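Hand-Knotted Carpet Intake and Storage Inspection
Flellusa showroom and rug store
Inspector: Meifang Fan
May 2025

Scope: wool and silk pile carpets, kilims and runners held for sale or on consignment. Machine-made stock is covered by the Winier checklist. Results are entered as Pass, Fail or Watch. A Watch item is looked at again in July.

1. Paperwork

1.1 Stock tag sewn to the back, lower left corner. Pass.
Comment: Tag on piece 1694 is pinned, not sewn. Replace with cotton thread through the foundation only.

1.2 Origin and size on the tag agree with the ledger. Watch.
Comment: Two runners from the Jiang consignment are entered as village pieces with no district given. Leave the district blank until the seller writes back. Do not fill it in from the pattern.

1.3 Earlier repairs noted. Pass.

2. Pile and foundation

2.1 Pile parted in several places and checked for larvae, casings and grazed knots. Pass. 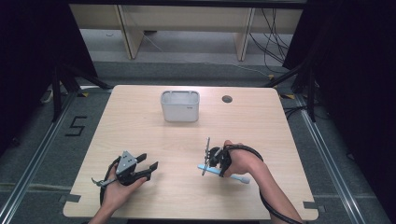
Part the pile down to the knot collar, along the row. Check the areas that have been under furniture first, then the fringe ends. Casings found in the fringe only are still a Fail, and the carpet goes to isolation in a sealed bag.

2.2 Foundation flexed by hand for dry rot. Fail.
Comment: Piece 52 cracks audibly when folded along the weft near the upper border. Roll only, no folding. Remove from the floor stack and show it flat.

2.3 Back checked for old latex or glued tape. Pass.

2.4 Color transfer test, damp white cloth, red and dark blue areas. Watch.
Comment: Slight pink on the cloth from piece 32. The red in the outer guard border looks touched up. No wet cleaning until the dye has been tested again with a longer hold.

3. Edges and ends

3.1 Side cords intact, overcasting tight. Pass.

3.2 Ends secured against knot loss. Fail.
Comment: Piece 17 has lost its end kilim on one side and the first knot rows are working free. Blanket stitch before it is handled again. The customer has asked for the fringe to be kept – trimming is not approved.

3.3 Corners lie flat. Pass.
Comment: Curl on the large Grenska carpet is within limits. Weight the corners overnight and recheck.

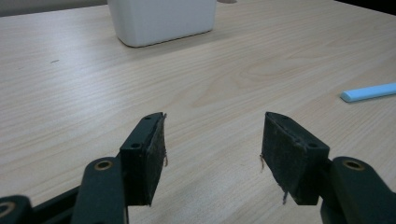

4. Storage

4.1 Rolled with the pile inward, in the direction of the nap, on an acid-free tube longer than the carpet is wide. Pass.

4.2 Outer wrap breathable, ends closed. Watch.
Comment: Polyethylene still in use on the top rack. Change to washed cotton when the next delivery comes in.

4.3 Rolls off the floor and clear of the outside wall. Pass.

4.4 Moth traps dated and in place. Fail.
Comment: The trap behind the kilim rack has no date. Replace and log it.

5. Aisles and lifting

5.1 Aisles clear for a two-person carry. Pass.

5.2 Rack end stops fitted. Pass.
Comment: One stop on the lower rack turns by hand. Tighten the bolt.

5.3 Display pads cut short of the carpet edge, no exposed corners. Pass. 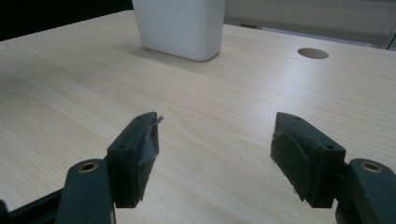 Wood-grain tabletop with a round hole cut through it.

Open items: 2.2, 3.2 and 4.4 to be closed before the pieces go back on sale. Watch items 1.2, 2.4 and 4.2 carried to July.

Signed: M. Fan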